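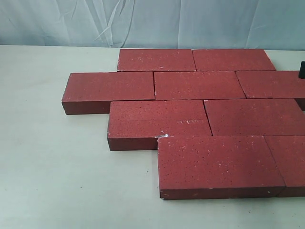

Ticket 1453: Brick pattern does not stay flat

Product: Grarnetti red brick set
Last updated: 2026-04-15

The bricks are laid in staggered rows on a smooth table. When I push the rows together, one brick in the middle rises. 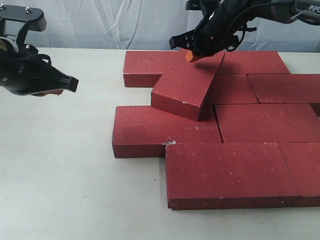 Posted by Konrad Jabłońska

I have cleaned the table and turned the brick over, with the same result. Please advise if I should leave a small gap. 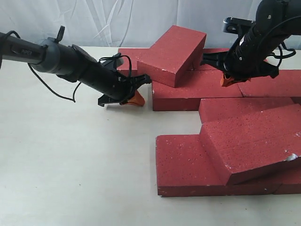 Red bricks on the table, speckled surface.

Related tickets
- Trivix tray: corner too tight
- Brastico bricks: color differs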